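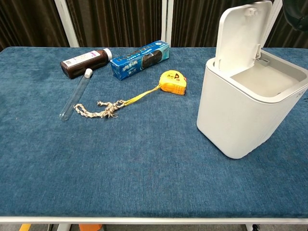

What I brought home from the Cutberg open day (mostly tips for clearing a table)

Posted 2018-11-19 by Lovely Villanueva
Filed under: Tidying, Gadgets I Did Not Buy

Several of you wrote in October to ask if I'd be going to the Cutberg open day, where they were going to show a robot picking up after people. The flyer said "the end of clutter." I have been writing this page long enough to have seen the end of clutter advertised on shelf dividers, on a vacuum bag for sweaters and on a very expensive hook. I went anyway. Parking was free.

The demonstration was on a blue-covered table with brown curtains behind it and a white flip-lid trash can standing right on the tabletop. The job was to clear the small stuff: a brown plastic bottle, a glass test tube with a little cap, a long blue box of the chocolate sandwich cookie type, a yellow tape measure on a strap, and a length of knotty beige cord. Fomine, the machine doing the clearing, picks a thing up, thinks it over, and puts it in the can or doesn't.

I watched for 14 minutes by the wall clock. In that time it dealt with the bottle and the box, had three tries at the test tube, and then dragged the tape measure sideways with the cord coming along behind it like a dog on a leash. Jomar Talavera, one of the Cutberg engineers, stepped in and put everything back for another go. He was perfectly nice about my questions. When I asked why the tape measure should be going in a trash can at all, he said the sorting part was "on the road map." My husband has had the garage on the road map for years.

So I'm not a convert. I did come home with a page of notes, because watching something slow do a chore shows you where the chore is hard, and most of those spots are the same ones that trip up a tired person at ten at night. The tips below are for people with hands.

Put the can where the mess is

The one thing I'd copy outright. They had the trash can up on the table, next to the clutter, and every reach was short. For years I have cleared my sewing table by walking across the room with two scraps at a time. Last week I set a small clean can on the end of the table, lid up, filled it, and took it away. It went much faster. Wipe the bottom of the can before it goes anywhere near a surface you eat from, and put a sheet of newspaper under it if you're fussy (I am).

A light plastic can will walk when you toss things in. Put a flat stone in the bottom under the liner. A bag of rice past its date works too.

Open the lid first and leave it open

Fomine's lid was already up when it started. A visitor asked if the machine could open the can for itself and got a long answer that did not contain the word yes. At home, though, I see people do it the hard way all the time: hands full, elbow on the lid, coffee grounds on the floor. Prop it before you pick anything up. If yours has a hinge that won't stay back, check the clip or tab inside the lid for dried gunk. Mine only wanted an old toothbrush and hot water.

If the clip is broken, a clothespin on the hinge will hold it for as long as you need.

Sort before you sweep

My biggest complaint about the demonstration. Everything on that table was treated as one kind of thing, and a tape measure and an old cookie box are not one kind of thing. Before you throw out anything, push it into piles on the near side of the table:

Throw away
Recycle
Belongs in another room
Ask somebody

The last pile is the one people skip, and it's how my sister-in-law lost the little key to her radiator. Give it a shallow dish, and if no one has claimed a thing after two weeks you may do what you like with it.

Keep half the table bare while you do this. If the stuff is spread edge to edge, shove it all to the back first.

Glass goes by hand, and goes alone

The test tube kept rolling. I didn't enjoy those three tries, and neither did the woman next to me, who pulled her little boy back by the hood. Thin glass should never be dropped in a kitchen can with other things landing on top of it. Wrap it in several sheets of newspaper, tape the bundle, write GLASS on it with a marker, and set it on top when you tie off the bag. Check your town's rules first, as ours wants it boxed.

To keep a round thing from rolling while you work around it, lay it on a folded dish towel. Musyoka Athumani, who runs the chemistry room at my niece's school and was there with his students, told me he lays tubes in the grooves of a cheap silicone ice stick tray at home. He uses them for saffron and cake sprinkles. I've since tried it with my glass eye droppers and it's a good tip, better than anything I got from the brochure.

If you don't know what was in a tube or bottle, don't sniff it and don't rinse it in the kitchen sink. Cap on, upright in a coffee can, off to the household hazardous day.

Bottles: read the label, then decide

A brown bottle can be cough syrup, peroxide, vanilla or something for the drain. The machine didn't read the label. You should, every time, including the small print about disposal. Then:

For food and plain toiletries, rinse, squeeze and put the cap back on if your recycler takes caps on.
For medicine, black out the name and the prescription number with a marker. Ask the pharmacy about anything left in it.
For cleaning products, never pour two leftovers together to save room. I've said this before on this page and I'll go on saying it.

Stubborn labels come off with cooking oil and a night's patience. Rub it in, leave it, scrape with an old gift card, wash with dish soap.

Flatten every box

When Fomine put the cookie box in the can it went in whole, end up, and took most of the room. Any person in that crowd could have told it to squash the thing. Pull both end flaps, press the corners flat and fold it once. Look inside first! I found a sleeve of crackers in a "finished" box just yesterday.

Long narrow boxes are also worth keeping. A cookie box with the top cut off lengthwise fits in a kitchen drawer and holds straws, skewers or birthday candles. Line it with a strip of shelf paper and it'll last through 14 months of use, if mine is any guide.

Cords, straps and other tangles

The machine had its worst time here, and I can't be smug, having a whole drawer like it. Anything tied to anything else has to come apart before you move it. If a tool has a neck strap or lanyard, wrap the strap around the tool and catch the end with a rubber band. Don't store string with it.

For rough twisted cord that has knotted itself up:

1. Lay it down on a carpet or a towel, where it will grip a little.
2. Loosen outward from the middle of the worst knot. Pulling the ends makes it tighter.
3. Work a crochet hook or a blunt pencil into the knot and wiggle.
4. Once it's free, wind it in a figure eight over thumb and little finger, then wrap the last bit around the waist.

Frayed ends on natural cord can be dipped in white glue and rolled between your fingers. Leave them overnight. If it's frayed all the way along, cut it up for garden ties and quit being sentimental.

The tape measure

Give it a home. Ours hangs on a cup hook inside the pantry door, and it has stayed there only since I wrote TAPE on the wood beside it. Wipe the blade down with a dry rag as you let it back in, slowly, with a finger on it. Letting it snap back is what wrecks the hook at the end.

Is the machine worth waiting for?

The gentleman at the Clostico table, Arturo Santoro, who sells the grippers to Cutberg and so can't be called neutral, said homes would have these "sooner than you think." I asked him for a year and he offered me a pen. There was no price on anything. I did ask what happens if the table isn't blue, or there's a cat on it, and was told those were great questions.

I timed myself at home with similar things on my own table: bottle, box, tape measure, string, and a plastic dropper in place of the glass. I was done in nine seconds flat, counting the walk back for the string. I'm not quick, either. I have a bad shoulder.

To be fair to them, my neighbor Mark Anthony Gatchalian came along, and he sees it differently. His mother can't bend or grip much anymore, and he says that if a machine took 13 minutes to clear her tray he would gladly give it the 13 minutes. I've thought about that since. I would still want it to know a tape measure from trash before I left it alone with her things, and I told the Cutberg people so on the comment card.

They're holding another one at the Mercado building in the spring. If you go, bring a sweater, the hall was freezing, and ask them about the test tube.

Next time: getting candle wax out of a tablecloth, with and without the iron.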